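Disbridge Forum > Software > Perception and Planning
Print this thread | E-mail this thread

Floor objects drop out of the costmap after head tilt

wristcam_ed wrote:
We run the Junulix planner on a mobile base with two arms. When the head tilts down past 40 degrees, small items on the floor vanish from the costmap for a second or two, then come back. Head still, no problem. Depth looks fine in the raw topic. Has anyone seen this on the December build?

pallet_nine wrote:
Check your transform timestamps. If the head joint state arrives late, the points get projected under the floor and the ground filter eats them. I had the same thing with Detden drivers.

wristcam_ed wrote:
Timestamps are within 12 ms. I logged them on Tuesday for the whole run.

mkostrel wrote:
12 ms is plenty of error while the neck is moving. Try slowing the tilt and see if the dropout gets shorter.

tofu_stack wrote:
I don't think it's timing. The ground filter in Junulix fits a plane to the nearest points, and when you look down your own grippers are the nearest points. Mask the arms first. The self filter is off by default.

pallet_nine wrote:
The plane fit rejects outliers. Two grippers at the bottom of the image won't move it.

tofu_stack wrote:
They will if it only samples 3000 points and the carpet returns are noisy. Ours did. The plane came out tilted and anything lower than a shoe was called floor.

wristcam_ed wrote:
Turned on the self filter with 5 cm padding. Dropouts are down a lot but not gone. Slowing the tilt made no difference that I could measure, so I'm leaning toward tofu_stack on this one.

mkostrel wrote:
Fair enough. What's left could be reflective stuff. Clear tape on carpet gives us bad depth every time, and a see-through bottle is worse. Wiriya has a confidence threshold you can raise, but then you lose dark cables too.

pallet_nine wrote:
I would not raise it. Missing a cable is worse than a bad patch of tape. Hold the last good cells for a second and let them decay.

wristcam_ed wrote:
Decay would leave ghosts when people walk through. I'd rather mark low confidence cells as unknown and have the planner go around them. Our lounge has all of this at once: a taped rectangle on gray striped carpet, a blue bottle on its side, black cables spread out from the wall.

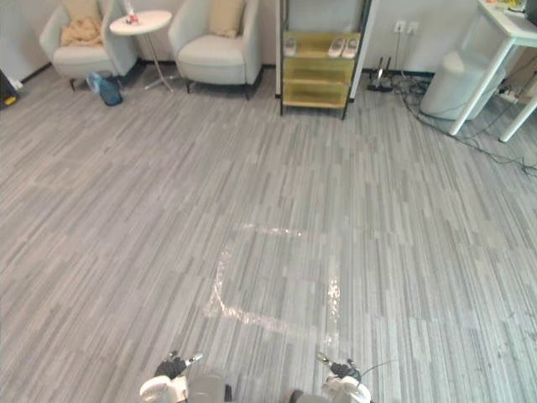 The unknown cells cost us some path length, and the base may refuse a narrow gap it could fit through. I can live with that. I'll post the filter config once I've run it with the head moving the whole time.

Related threads
Self filter padding for long fingers
Junulix ground plane on ramps
Wiriya confidence values, what do they mean?
Detden driver drops frames over USB

Contact Us | Copyright Disbridge Forum | Back to top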